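Call for Participants: Home Storage and Ripening of Fresh Fruit

July 31, 2025
By Su-chen Chou

Zimidbridge is recruiting adults in the Salinas area for a home study of how fresh fruit is stored, eaten and thrown away. The study measures the interval between purchase and disposal under normal household conditions. No special diet is required, and participants are not asked to change what they buy or how much they eat, except for the study fruit described under Procedure.

Enrollment is open to 40 households. The observation period for each household is 23 days. All observation periods will be finished before the end of November.

Background

Most published storage times for fruit come from warehouses and store rooms, where temperature and humidity are held steady. Home kitchens are less predictable. Fruit may sit next to a stove in the evening, near an open window at night, and in direct sun the next morning. Different kinds of fruit are often kept together, and those that give off more ethylene can speed up the ripening of their neighbors.

An earlier phase of the work used a written survey. We received 623 replies, of which 392 were complete enough to analyze. The answers on storage place were usable. The answers on time were not: most people could say where they kept fruit but could not say how long it had been there. The present phase replaces recall with a daily log.

Who can take part

You may apply if you meet all of the following conditions:

- You are 18 or older and do most of the food shopping for your household.
- You live within the Salinas city limits or in an adjoining area served by our delivery route.
- You expect to be at home for the full observation period, with no more than two nights away.
- You can read and fill out a one-page form in English or Spanish.
- You have a working refrigerator and at least one place at room temperature where fruit can be kept.

You may not apply if anyone in the household has a known allergy to banana, kiwi, avocado or latex. Households that run a food business from home are also excluded, as are employees of Zimidbridge and their immediate families. Only one person per household may enroll.

Study fruit

Each household receives three deliveries of bananas, pears and avocados. The bananas are the reference fruit for the study. Their change in skin color is easy to score by eye, and they are eaten in most of the households that answered the survey. Scoring uses a printed seven-step color card, from all green (1) to yellow with brown flecks (7). Participants score each banana separately, including any that have been removed from the bunch.

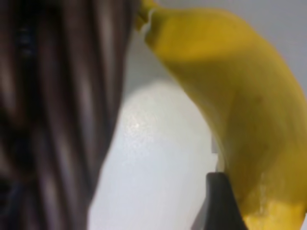
Procedure

1. Intake visit. A field assistant visits the home for one hour to explain the forms, note the usual storage places and leave the equipment. This consists of two Gorkero temperature and humidity loggers, a kitchen scale and a color card. The loggers need no charging and should stay where they are placed.

2. Deliveries. Fruit is delivered on days 1, 8 and 15. Put it away as you would your own. Do not wash it, wrap it or refrigerate it unless that is your normal practice.

3. Daily log. Once a day, at the same hour if possible, record the storage place and color score of each banana. For pears and avocados, record storage place and firmness by thumb pressure (hard, slightly soft, soft). The log takes less than ten minutes to fill out.

4. Use and disposal. Weigh each piece of study fruit before it is eaten, cooked, frozen or discarded, and mark the reason on the form. Peels and pits are weighed separately. If you give fruit away, record it as given – it is not counted as waste.

5. Missed days. Leave the row blank. Do not fill in scores from memory. Households with more than four blank rows will be paid for the days completed, but their data will be left out of the main analysis.

6. Exit visit. The equipment is collected on day 23 or the following day. A short interview on shopping and storage habits takes place at the same visit.

Payment

Participants receive a fixed payment at the exit visit and a smaller payment for each completed log day. The rates are listed in the consent form, which is sent to all applicants before they commit to anything. The study fruit is free of charge. Loggers that are lost or damaged in ordinary use are not deducted from the payment.

You may withdraw at any time without giving a reason. Payment for log days already completed is not affected by withdrawal.

Data handling

Logs are stored under a household number. Names and addresses are kept in a separate file and deleted when payment has been confirmed. The loggers record temperature, humidity and time only. Results will be published as group averages, and single households will not be identifiable. A plain-language summary will be mailed to participants who ask for one.

Risks

The risks are those of ordinary fruit consumption. Do not eat any fruit you would normally throw out. Record it as discarded and put it with your usual kitchen waste.

How to apply

Write to the study coordinator, Digby Bright, at the Zimidbridge field office in Salinas. State your name, your address, the number of people in the household, and the hours at which you can receive deliveries. Mention any food allergies. Please do not send medical records or other documents.

Applications are reviewed in the order received. Eligible applicants will get a phone call to set up the intake visit – if a call is missed twice, the place goes to the next household on the list. Applicants who cannot be placed will be told in writing and may ask to be kept on file for later studies.

Questions about the method or the scoring card should be addressed to Su-chen Chou. Questions about payment or delivery should go to the coordinator.

Related items

Survey results: where households keep fresh fruit
Field assistant, part time, Salinas
Flotel cold-storage trial: call closed
Reading a seven-step banana color card
Notes on placing Gorkero loggers in home kitchens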